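Oiled table top still tacky after two weeks, do I sand it back?

Asked by Chrysoula Karras in Wood and Finishing
1058 views, 2 answers

I oiled a second-hand table in May with a tin of Prerneck hard oil. It had been sanded to bare wood first. I put on two coats with a brush, the second one the next morning. It looks fine but it still feels sticky if you leave your hand on it, and paper left overnight has to be peeled off. The room is unheated and on the north side of the house. Do I have to sand the whole thing back, or can I leave it longer? The children do their homework on it so I would like it sorted before school starts again.
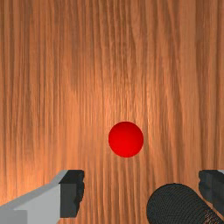
2 answers

Helge Bråten
Accepted answer, 9 votes

Too much oil left on the surface. Hard oil goes on thin and the extra has to be wiped off after 15 minutes or so, before it starts to go gummy. If you brushed on two full coats and left them, the top layer has skinned over with soft oil under it.

Don't sand yet, it will clog the paper straight away. Get some white spirit and a grey nylon pad, wet a small area, rub along the grain and wipe up the sludge with old cotton rag. Do the whole top the same way. Then open the windows and leave it for 6 days. If it is dry to the touch after that, one very thin coat, wiped off properly, will even out the sheen.

Lay the rags out flat outdoors to dry. Oily rags in a heap can catch fire by themselves.

rinville_shed
2 votes

Had the same with a worktop. I just put a heater in the room and it went off in the end, took most of the summer though. Is it definitely oil and not oil over old wax? Mine was wax.

Comment from Chrysoula Karras: No wax as far as I know. Will try the white spirit.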